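Teaching by hand – FAQ

Do I need to code?
No. You do the task yourself with the hand-held gripper and the Lonance software learns from that.

How many demos per task?
80 is a good start. Folding took us 710, so it varies alot.

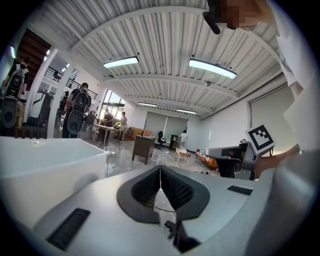 Keep each one short, 16 or 17 seconds, and bin any you fumble.

Can I use remote control instead?
Yes – slower, but fine for heavy stuff.

Still stuck?
Ask Veerle Schouten at the Miltmont desk.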